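Bronura Help Desk, ticket 1634
Posted in March by Tarun Kanaujia

Okay, reopening this one because I closed it too fast last time, sorry! Short version for anybody landing from search: the shared label printer (the Galby in the back hall) prints the first label of a batch fine and then every label after it creeps down the page until the barcode is half on one sticker and half on the next. By label 30 or so you could cry.

What I tried first, in order, so you don't have to ask me. Turned it off and on. Took the roll out, put it back, closed the lid until it clicked. Ran the calibrate thing where you hold the feed button and it spits out a few blanks. That fixed it for exactly one batch and I got all excited and closed the ticket. Next morning, same creep.

Then I figured it was the roll. We switched suppliers in the winter and the new ones come from Ogola, and they feel a tiny bit thinner to me (I may be imagining that). Dug an old roll out of the cabinet, loaded it, printed 65 labels in a row. Still creeping, maybe a hair less. So no, I can't blame Ogola, although I did for a whole afternoon and I owe their sales lady a nicer email than the one I sent.

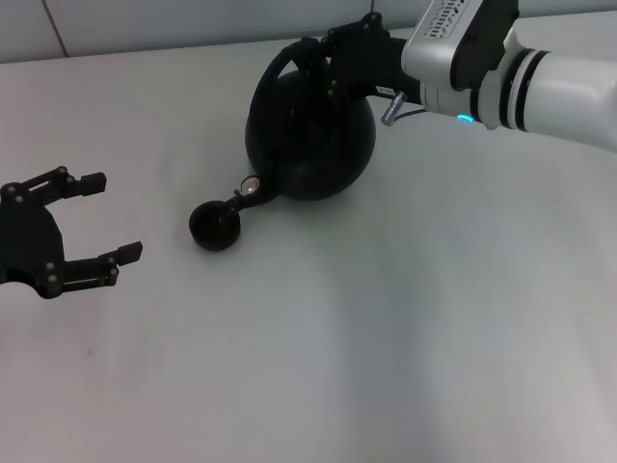 The driver was next on my list. My laptop had version 903 and the front desk machine had something older, and guess what, the front desk machine creeps less! So I rolled mine back, which took forever because the installer kept wanting a restart, and then the printer vanished from my list completely. Added it back by hand using the address on the config page. While I was at it I made a new test label, because the old one is mostly text and it's really hard to see a small shift on it. I wanted something with hard dark edges against plain white, like the black gripper over that white tabletop, where you'd notice right away if it slid down a little. I ended up with a fat black bar across the top and a thin one along the bottom. Way easier to read, I'm leaving it in the shared folder as "creep test" if anybody wants it.

Result with the old driver and the new test label: the top bar stays put for the first few, then starts sliding. Slower than before, but sliding.

Update, 4:15 pm. Got somewhere! I opened the print settings in Jorna (that's the inventory app, for whoever picks this up) and the label size in there has its own height field, totally separate from the one in the driver. The driver said 90 mm. Jorna had a number a little bigger than that, with a decimal on it, and I'm pretty sure it came over when we imported the old templates. So each label was going out a touch too tall and the printer was just adding up the difference. I typed in 90, saved, and ran a batch. Bars stayed right where they should all the way through.

Then I put my driver back to 903 to see if it mattered, and it printed fine too. I don't have a good story for why the front desk one crept less. Maybe they print smaller batches up there? I didn't dig any further.

Two things still open, if somebody has a minute:

Jorna forgets the height when you duplicate a template. I fixed the three I use, but the returns label and the shelf tags probably still have the old number. Please check yours before you run a big batch.

Also the lid on the Galby doesn't click on the left side unless you really lean on it. It printed okay like that today, so I don't think it's part of this, but it does make the "lid open" light blink once in a while. Happy to make a separate ticket if you'd like it split out.

Leaving this open until the returns label is checked. If you see any creep in the meantime, save me the strip with the first label still attached and stick it on my desk, please.

Questions? Reply on this ticket or stop by the Bronura help desk | © Bronura | Back to top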